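7.3 Recovery After a Protective Stop in the Flomier Simulator

This section applies when the arm halts near the stand during a simulated run and the console reports fault 43 (joint limit exceeded). Complete all steps before the same program is loaded on a physical arm.

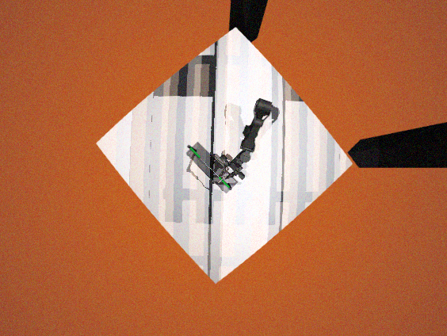
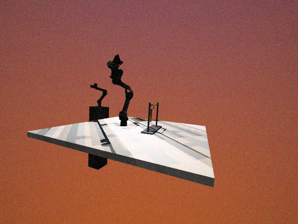
Figure 7-2. Flomier work cell with arm and stand. First view: from overhead. Second view: from the side, arm raised.

CAUTION: Do not clear the fault by restarting the simulator. A restart erases the joint log.

1. Select Pause. Confirm that the step counter has stopped.

2. Open the joint log and save it under the run number.

3. Compare the last recorded position of each joint with the limits in Appendix B. Mark any joint within two degrees of its limit.

4. Set the speed to Low and select Retract. Keep the side view open until the gripper is above the crossbar of the stand.

5. If the fault returns during Retract, stop. Do not try a third time. Send the log to Roksolana Polishchuk, Simulation Safety.

6. Select Home, then Clear Fault.

NOTE: In releases before August 2024, the log holds only the last 1,231 entries. Save it before you select Retract.

WARNING: A cleared fault does not approve a program for use on equipment. Written release from Pravesh Dlamini, Gavalas Test Office, is required.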